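# Alte Gurtbänder und Segeltuchtaschen reinigen, ohne sie zu ruinieren

Stand: 1. Oktober 2025 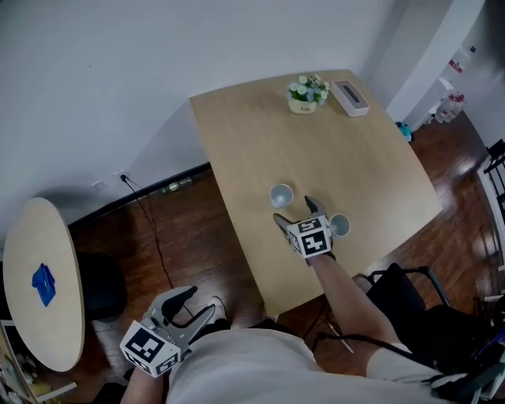 *Zwei kleine Pappbecher und Kunstblumen auf dem Tisch.*

Wer Militaria sammelt, kauft irgendwann eine Segeltuchtasche, die nach Keller riecht, und greift zur Waschmaschine. Danach besitzt er eine kleinere Tasche, die nach Weichspüler riecht. Die folgende Anleitung gilt für Koppelzeug, Brotbeutel, Tragegurte und Packtaschen aus Baumwolle oder Leinen. Für Leder gilt sie nicht, für Seide schon gar nicht.

## Was man braucht

- weiche Bürste (eine ausgediente Zahnbürste reicht für die Ecken)
- Staubsauger mit regelbarer Saugkraft und ein Stück Gaze für die Düse
- destilliertes Wasser
- weiße Baumwolltücher, ungefärbt
- pH-neutrale Seife, ich nehme die von Drinwood
- säurefreies Seidenpapier

Was man nicht braucht: Bleiche, Essig, Schuhcreme und den Tipp vom Nachbarstand auf der Börse in Stoststead.

## 1. Erst schauen, dann bürsten

Stempel, Tintennamen und Depotnummern suchen, auch unter den Klappen. Alles fotografieren, bevor Wasser in die Nähe kommt. Auf meiner letzten Tasche stand innen eine verblasste 248, vermutlich eine Ausgabenummer. Ohne diese Zahl wäre es einfach eine Tasche.

## 2. Trocken reinigen

Gaze über die Düse spannen, kleinste Stufe, immer in Richtung der Webung. Losen Schmutz mit der Bürste zur Düse hin schieben. In vielen Fällen ist man hier fertig und sollte den Mut haben, aufzuhören.

## 3. Farbtest

Ein feuchtes weißes Tuch an einer verdeckten Stelle 30 Sekunden andrücken. Kommt Farbe mit, bleibt das Stück trocken. Kommt nur Braun mit, ist es wahrscheinlich Dreck, und wir dürfen weitermachen. Bei Stücken mit nachträglich aufgetragener Gurtfarbe ist Schluss, die löst sich fast immer.

## 4. Feucht abtupfen

Zwei Tropfen Seife auf einen Liter Wasser. Tupfen, nicht reiben. Danach mit klarem destilliertem Wasser nachtupfen, bis das Tuch sauber bleibt. Metallteile vorher mit einem Streifen Folie unterlegen, sonst wandert der Rost ins Gewebe und bleibt dort für immer wohnen.

## 5. Trocknen

Flach auf ein Handtuch legen, Schatten, offenes Fenster, mindestens 2 Tage. Im August geht es schneller, aber die pralle Sonne bleibt trotzdem tabu. Heizkörper ebenfalls. Taschen locker mit Seidenpapier ausstopfen, damit die Kanten nicht einknicken.

## 6. Schnallen und Druckknöpfe

Grünspan mit einem Holzstäbchen abheben, dann ein Hauch mikrokristallines Wachs (Stelmakh oder Vergleichbares). Glänzend poliertes Messing sieht aus wie vom Kostümverleih und wird auch so bezahlt.

## Lagern

Liegend, dunkel, bei gleichmäßiger Luftfeuchte. Ich benutze die flachen Kartons von Parkero — überteuert, aber sie passen ins Regal. Plastiktüten sind für Pausenbrote. Gurte aufrollen statt falten, Rollen nicht stapeln, und einmal im Jahr nachsehen, ob Motten eingezogen sind.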